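My second arm ate most of February. The first one went together in a weekend, and I got cocky! Then I spent 19 evenings at the Teltcombe workshop chasing a twitchy wrist (bad crimp, of course) and cutting 300 mm off cables I'd made way too long. Nizar Abu Hammour, who has the bench behind mine, kept handing me coffee and saying nothing.

Now I've got the pair sorting my recycling, and I could watch them all night.
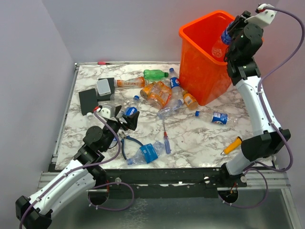

Bottle over the bucket, with plenty more still on the table.

Next up is glass, and I'm nervous.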